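Media analysis workshop, notebook
December 16, 2019
Transcripts bench, Palside room

Good long session today and I want it down before I lose it. We finally got through the Sketismont ceasefire interviews, all 3 broadcasters, and the question-order idea works far better than I'd hoped!

Recap for anyone picking this up cold. We take the live TV interviews with spokesmen from both sides of the Sketismont fighting, cut them into turns, and mark each turn for whether the guest answers, answers something else, or turns the question back on the host. The May batch was all studio debates with two guests. The new batch is mostly one guest down a bad line, so there's a lot of talking over each other and the timings are a mess (the Vutska feed has a delay on it, remember to shift the guest track before coding, I forgot twice).

915 turns coded so far. The full set is 2000, so not even halfway, but enough to see a shape. When the host opens with casualties, the guest tends to go to history. When the host opens with the truce terms, the guest goes to the other side's bad faith, and he does it whichever side he's from. I'd expected the two sides to dodge differently. They dodge in the same places, nearly to the word. I sat there grinning at the spreadsheet.

Best bit was the Hajji crossing interview. The host asks four times whether the 24-hour pause was offered in writing. First reply is on rockets, second on hospitals, third is a question back ("would you accept it?"), and then on the fourth the man just says yes, it was, and gives the terms. Every news bulletin that evening ran the third reply and left the fourth out. I've pulled the bulletins and put them in the same folder as the long version so they can be played one after the other.

Changed the code sheet as I went:
TB = turned back on host
TB2 = turned back on the other guest
H = history, anything before the current fighting
W = who started it (was lumped in with H, needs its own code)
Please don't use the old "evasive" label any more, it was doing too much work.

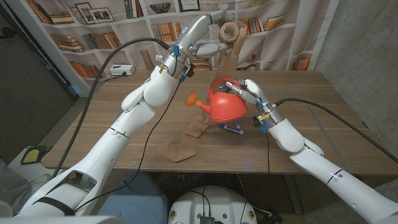
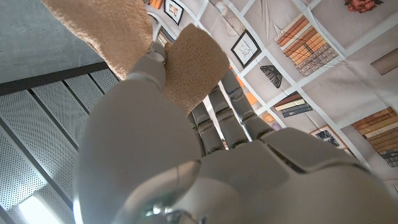 Rania Mansour read the first 800 turns over lunch and came back saying that W and H can't be pulled apart in the Arabic originals, where one phrase often does both jobs, and that the English interpreter has been picking one for us without our noticing. She'd code from the Arabic track and only use the English to check times. She also thinks TB is too broad: asking a host "would you accept it?" is a real argument, and asking "why don't you ask them that?" is a complaint about the programme.

I think she's right on both and I'm delighted, even though it means redoing a fair chunk. Splitting TB is easy, I can do that from my notes. W and H will need the original audio for every one, and the Vutska recordings only have the interpreter's voice on top with the guest faint underneath. Might be enough with headphones.

Next:
recode the Hajji interview from the Arabic first, it's short and we know it well
ask the Vutska desk if they kept a clean guest track
split TB into TBa (argument) and TBc (complaint), update the sheet
leave the May batch alone until the new codes settle

Old code sheet is saved in the Palside folder under the previous version number, don't overwrite it.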